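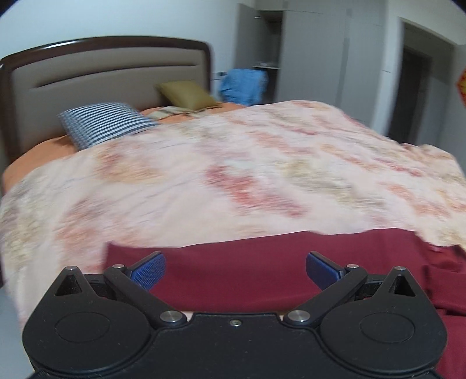 4. Looking after the hand grippers

I've had my hands on these grippers more than anyone else at Trarel, so Marianna Krajewska asked me to write this section the way I'd explain it at the bench. It covers pad swaps, the linkage check and the camera check. Set aside 30 minutes the first time you do all three. Everything goes in the log under the gripper's number (the one I learned on is 37, and it's still going!).

You'll need the small driver from the Fostach kit, a lint-free cloth, a soft brush, a spare pair of blue pads and decent light.

Caution: Disconnect the battery lead before you touch the linkage. The arms close quicker than you'd think, and the gap between an arm and its bracket is just the right size for a fingertip.

4.1 Cleaning and swapping the pads

1. Open the gripper all the way and set it down on its back.
2. Brush both pads along the texture, then across it. Bedding jobs are the worst for this – fleece and old comforters shed like crazy, and the lint packs down into the grain.
3. Wipe with a barely damp cloth. No alcohol, please. It makes the surface shiny and then you get slips on anything satiny, pillowcases especially.
4. Press a thumb on each pad and try to slide it sideways. If it shifts at all, swap it.
5. To swap, peel from the outer edge inward, clean off the old adhesive, line up the new pad with the end of the arm and hold it firmly while you count to 30.

Note: Always change both pads together. I once changed just the left one to save time, and for a whole afternoon every blanket corner came up twisted.

4.2 Checking the linkage

1. Look at the pins at the tips of the two triangular brackets. They should sit level with each other.
2. Snug up the screws at the upper pivots, next to the pads. Snug is plenty – if the arm feels stiff afterward, back off a little.
3. Turn the big round knobs at the lower pivots by hand only. Please don't use pliers on these. Hubert Baran keeps the ruined ones in a jar, and I'm sorry to say a few are mine.
4. Leave the tiny screw on the center line alone. It sets the middle position, and if you move it you're off to section 6 for a full realignment.
5. Open and close the arms slowly by hand. Both sides should move together and the pads should meet flat.

If one side lags, look for thread wound around its lower pivot before you start blaming the screws. Tweezers usually get it out.

4.3 Camera check

1. Reconnect the battery lead and start the preview.
2. Open the gripper. Both pads and both brackets should be in view, with the body sitting evenly along the bottom.
3. Don't worry about door edges and walls that bow near the sides. The lens is very wide and it's meant to look like that.
4. Sweep over a patterned cover at your normal working speed and look at the recording. If the pattern smears, slow down or turn on another lamp, then try again.
5. Save the clip with the log entry.

Note: If the preview stops with code 422, unplug the camera cable at the gripper end, plug it back in and restart the preview. If the code comes back, bring the gripper to Ye-rin Hong and grab a spare off the rack.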